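Chapter 6
When the Second Pair of Hands Is a Machine

After studying this chapter you should be able to:
explain the difference between a task and a job;
describe how the duties of a worker change when part of the work is given to a robot;
name the main points which a manager should discuss with the staff before a change of this kind;
judge whether time saved by a machine is really free time for the people beside it.

Opening case: the drinks kitchen at Kastetti

Kastetti is a company which prepares drinks for hotels, trains and conference halls. Its preparation kitchen employs 30 people in two shifts. For many years the work there was done in the same manner. One person cut the fruit, one person measured, one person mixed and tasted, and the others filled, closed and packed. Everybody could do the work of everybody else, and in the busy months this was necessary.

In April the owners signed a contract with Drunex, a supplier of robot arms for small kitchens. The first station was made ready in the following weeks, and on 23 May 2022 it was used for a real order for the first time. The order was a small one, 224 portions of a lemon drink without alcohol. The supervisor of the shift, Nadhirah Majimbun, had chosen it on purpose. If the station had to be stopped, two people could finish such an order by hand before the delivery van came.

The station was given only the measuring. Cutting remained with the staff, and so did tasting. This division was not decided by the supplier. It came from a meeting in which the workers were asked to write down every small step of their day and to mark the steps they would be glad to lose. Measuring was marked by almost all of them. It is repeated very often, it asks for a steady wrist, and a mistake in it is noticed only when the drink is already mixed.

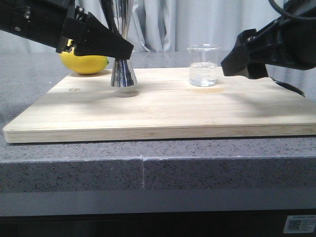
Does a robot at the measuring station mean that fewer people are needed in the kitchen?
At Kastetti the number of workers stayed the same in the first year, but their hours were divided in another way, with less time for measuring and more for checking, cleaning and preparing the next order.

The answer is correct for this one company, and the student should be careful with it. Another kitchen, with other orders and another owner, may come to a different result. What we can learn from the case is how to put the question. We should ask first which tasks have moved, and only after this what has happened to the jobs.

6.1 Tasks and jobs

A task is one piece of work with a beginning and an end, for example filling a measure with water and emptying it into a bowl. A job is a collection of tasks which belong to one person, together with the pay, the hours, the duties and the good name that go with it. Machines take over tasks. A job may lose a task and remain a good job, or it may lose the one task that made it interesting.

Afiq Jugah had measured and mixed at Kastetti for a long time, and the younger workers came to him with their doubts. After the change they came less often, for the amounts were now fixed in the program. He was not paid less and he was less tired in the evening. Still, he told the supervisor that he felt "like a guest at my own table". Such a remark does not appear in any table of costs. A manager who does not hear it will perhaps hear about it later, when the worker gives notice.

The supervisor's solution was simple. Jugah was made responsible for the recipes in the program. When the fruit is more sour than usual, it is he who changes the amounts, and his initials are written beside the change. His knowledge is used again, although it is used earlier in the process.

6.2 The work that comes with the machine

Every machine brings some work of its own. At Kastetti this work was underestimated. The contract spoke of 20 minutes of cleaning per shift. It did not speak of putting the tools back in their right positions, of waiting for a technician on the telephone, or of explaining the station to a new colleague. Anisa Sinaga, who worked the evening shift, kept a notebook of these minutes for her own use. Later the notebook was the most useful paper in the talks with the supplier, and the cleaning and setting up were written into the timetable as paid work with a name.

Key terms: task, job, division of work, setting-up time, hidden work.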